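Notes from the Gerkier open day, Sunday. Typing this on the train so excuse the mess.

Got there late, missed the intro. Straight into Maritza Flores's bit on the planner. They're taking old desktop PCs apart and the hard part is cables – they move, the model of them goes stale, the planner then wants to go through one. Her fix: replan after every touch, 9 candidate paths, drop any that cross a cable mask. Slow but she showed the logs and I beleive her.

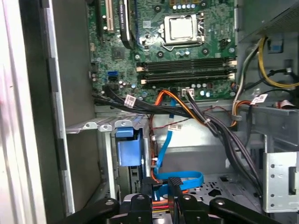

Arnulfo Giraldo does perception. Trained on 124 towers, wants more. Thin wires still get lost against the board, he was quite open about that. Asked him about depth near shiny metal – he pulled a face. They lean on several wrist views and merge them, 28 per case at the moment.

Tooling is all in-house, called Lilby. Replay viewer is lovely, you can scrub back and see why a grasp got rejected. Want that for us. Chanida has promised me teh config format.

Coffee poor. Going again in May if they'll have me.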